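Household chores still slow going for robot arms, Mesport trial finds

Robot arms can pick up and move common kitchen items in a controlled room, but they are not ready for unsupervised work in homes or shops, according to results released in October by Grulleditz, an automation firm in Mesport.

The company spent 6 weeks testing single-arm machines on 20 chores drawn from kitchens and small stores. Tasks included wiping counters, facing shelves, sorting cutlery and handling dish soap. Each arm logged 2000 attempts. Rigid boxes gave little trouble. Clear plastic was harder – depth sensors often read through it to whatever stands behind, and the grip point is then calculated in the wrong place.
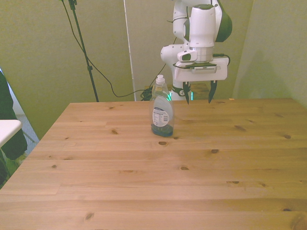
Maya Awwad said a shop manager would look at cycle time before anything else, and that a machine needing a person nearby to reset it saves no labor at all. She said she would want a full month on a real shelf, with customers passing, before drawing any conclusion from a test room.

Grulleditz does not dispute the point. Its report puts the mean time for a pick-and-place task well above that of a human worker, and says most failures came in the last stage of the approach, when the fingers close. A container that is nearly empty tips under a light touch. A full one can slip if grip force is set too low.
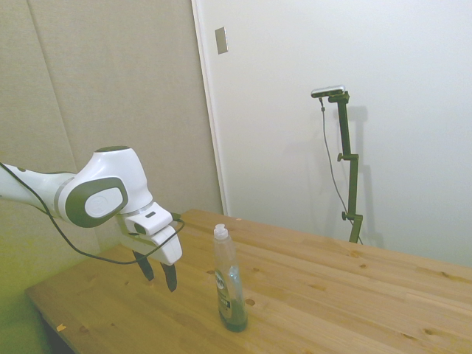 The firm tried two remedies. The first was a second depth reading from a different angle, which cut missed grasps on transparent items but added time to each cycle. The second was a slower final approach, with force limited until both fingers register contact. Software for the slower approach came from Hijazi, a controls supplier.

Qusai Fakhoury, who wrote the report, recommends limiting near-term use to fixed stations with known objects, such as a packing bench or a returns counter.

A further round of 300 attempts per task is planned at a stockroom in Suvbridge. Wet items and glassware will be left out.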